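Last updated: 29/07/2025

One Bin

The bus left at 4 and I had one bin. That was the rule I made, one bin, green, the one with the white label I never wrote anything on. Whatever fit in it came to Menetti with me. Whatever didn't, didn't.

So I stood at the big table and I looked.

Cloth. Cable. Shoe. One shoe. I'd had the pair in April, I know I had, I wore them on the pier at Clevel and my mother said red, at your age, and I said yes, red.

I'd already paid the 343 for the ticket, nonrefundable. The room was let from tonight. A man had been by to look at it twice and both times he knocked on the wall like it would tell him something.

Start with the cable. In it went, badly, one end climbing straight back out. I pushed it down. Out it came. Thin blue thing, no idea what it was for, but you throw a cable away and the next week you need it, my mother had a drawer full on that principle and she was right maybe twice. 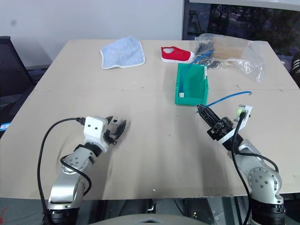 The phone went. Her, of course.

Have you eaten.

I'm packing.

Thats not what I asked.

I had not eaten. I said toast. She said toast isn't eating and then she was quiet, and I could hear her radio, and the kettle, and the gate that never shut right. 700 miles, Menetti. She'd looked it up. She'd told me the number every day for two weeks, as if it might come down.

Are you taking the striped cloth, she said.

I don't know. Its a cloth.

It was on the table when you were small. You used to hide under there and pull it down on top of you.

I hadn't remembered that. Then I did, all at once - the light coming through blue, her feet going by, somebody's chair. I said I had to go. She said go then. Neither of us hung up for a bit.

After that I went fast. Under the bed for the other shoe. Dust, a pen from the Wang dry cleaners, a coin. Behind the door. In the closet, where there was nothing but hangers and they all rang when I touched them. I emptied the kitchen trash onto newspaper and went through it on my knees. Tea bags. The letter from Famevance offering me the job, which I'd thrown out by mistake and was very glad to see, it had some 400 words of instructions in it and I'd read maybe the first ten.

No shoe.

Twenty past three. Then half past, with nothing in between that I could tell you about.

I thought, who needs one shoe. I thought, leave it for the wall knocker. He could of had it, he could have put a plant in it.

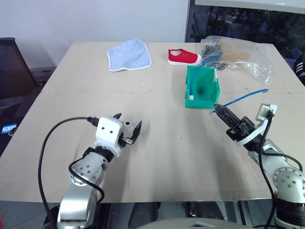
At quarter to I rang her back.

Did I leave a shoe at yours.

It's by the gate, she said. It's been by the gate since the weekend. I thought you'd want a reason to come and get it.

There wasnt time. She knew there wasn't. I could hear her knowing it.

Keep it there, I said.

I put the red one in on top of everything, sole up, and carried the bin down the stairs against my chest with the cable swinging off the side and hitting my knee every step. The driver looked at it and said is that all, and I said no, there's more, its coming later.

Contact | © 2025 | Back to top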